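Week 4 handout: planning the approach before you close the gripper

Right, last week we got the arm to the table without anybody's code crashing (well done, Coltance bench!), so this week we slow down and look at the last bit of the move. I still write mine as two separate moves in the planner: a free move to a pre-grasp pose, then a straight line down. Please don't merge them yet. The free one can wander all over the place and the straight one can't, and you'll want to see in the log which of them failed.

For the Rovdale exercise set the pre-grasp height to 200 mm and the line speed limit to 300 mm/s. If the solver gives up, raise the timeout to 900 ms and run it again before you touch anything else. I lost half of February to fiddling with joint limits that were fine all along. 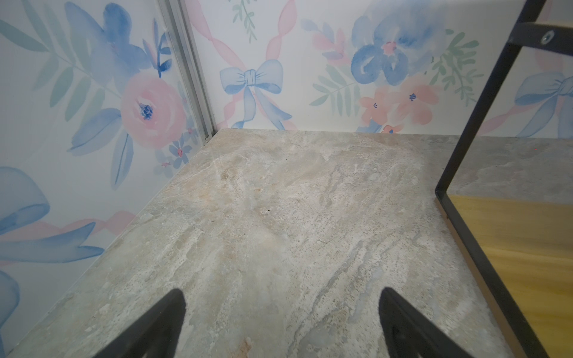 Why does the straight-line move sometimes stop partway?
Usually an elbow or wrist joint has reached its limit, so there's no next step on the line. Start from a different arm pose and plan again.

Bring your logs, and read the Eltine notes on frames first.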